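Paper by Hand: What We Learned From Tearing, Folding and Pressing One Thousand Sheets
By Flora Dunbar
August 23, 2025

When our group picked paper as the subject of our summer project, a few people in the class asked us, very kindly, whether there was really enough in it to fill a report. There was! We ended up with more notes than we could use, and I have had to leave out most of what we wrote on envelopes, which I still feel a little sad about.

The idea started back in February, when I was helping my aunt clear out a cupboard and found a card she had been sent in 1991. It was made from hand-torn paper with a soft, feathery border, and it looked so much nicer than anything I had ever cut with scissors that I wanted to know how it was done. I brought it to the group, we passed it around the table, and that was pretty much the end of the discussion.

We bought a carton of 1000 plain white sheets from Koskela, the stationery shop near the bus station, and split them into two lots. The first lot we tore freehand, just holding the sheet and pulling. The second lot we creased first, pressed the crease down with the back of a spoon, and then tore slowly along it. We also tried a few sheets of Tinero drawing paper, a heavier kind that one of us had left over from art class, but there were too few to say much about them.

Freehand tearing was more fun and much harder to control. Of the sheets we tore this way, 246 went where we wanted them to go, give or take a finger's width, and we kept those for the cards. The creased ones were better behaved, with 421 keepers. I should admit that we got stricter as the weeks went on (and more tired, toward the end), so the two numbers are not as fair a comparison as I would like.

Direction made a big difference too. Most of our paper tore fairly straight one way and wandered off at a slant the other way, which we learned is down to the grain, meaning the way the fibers mostly lie. You can find it by bending the sheet gently, once in each direction, and feeling which bend gives more easily.

A torn side also has a character of its own. It comes out rough, with little notches and fibers, and a thin fringe that looks a touch brighter than the rest of the sheet.

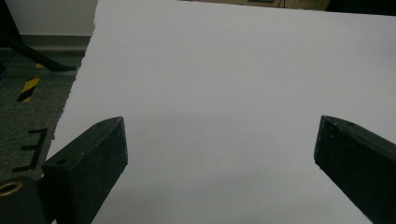
Does it matter which hand you pull with?

It mattered less than how fast you pull, and the steadiest results came from short, slow tugs with both hands kept close to the tear.

For the final display we made a set of cards and a long folded booklet, which we named Jemirel after a word one of us made up on the bus. The rejected pieces went into a box for pulping, and we hope to make our own sheets from them next term.

Comments

marnie_k: My grandmother tore all her shelf paper along a ruler. Did you try that?

Flora Dunbar: We did for one afternoon! It was neat but the border came out too plain for the cards, so we went back to the spoon.

paperboat: Please put the envelope notes up somewhere, I would read them.

Contact: Flurna Student Projects | Copyright 2025 Flurna | Back to top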